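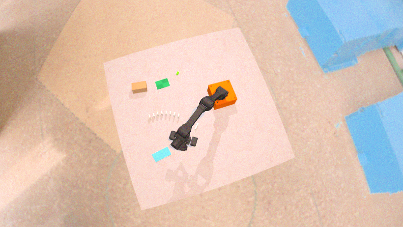
Transferring a 78 rpm side with the Rekano capture program takes one pass, plus a short test pass to set the level. Clear a work area next to the turntable before any disc leaves its sleeve. A plain, roughly square sheet laid on the floor or bench is enough, and it may lie at an angle, as the pale pink one does, provided the surface is smooth and finely grained. Keep discs flat at all times.

4.2 Recording a side

1. Set the turntable to 78 and fit the 3 mil stylus. Do not use an LP stylus.

2. Connect the Davmont preamp to the line input. Set its EQ switch to FLAT. Playback curves are applied later (see 4.4).

3. In Rekano, open New Side and enter the label, catalog number and matrix number. For dance band and vocal records, enter the singer in the Vocalist field even when the label says only "vocal refrain."

4. Choose Mono from Stereo Cartridge. Both channels are kept until the side is closed.

5. Play the loudest passage, normally the last chorus, and adjust the input until peaks stay under the red mark.

6. Lift the arm, press Record, wait four seconds, and lower the stylus into the lead-in groove.

7. Let the side run to the end of the run-out groove. Press Stop, then Close Side.

Note: Radio transcription discs may start at the inside. Check the label for "Start Inside" before step 6.

Note: A folder can hold up to 2,059 sides. Start a new folder when the counter turns yellow.

CAUTION: Never clean shellac with alcohol. Use distilled water and the Quartey brush, and keep the label dry.

CAUTION: Lacquer discs with white deposits or lifting edges must not be played. Set them aside for inspection.

4.3 Checking the file

Play the first 50 seconds through headphones. If the voice sounds sharp or thin, compare the pitch with another copy of the song before changing the speed setting. Many sides from the Rudberg set were cut slightly off 78 and need a manual value in the Speed box.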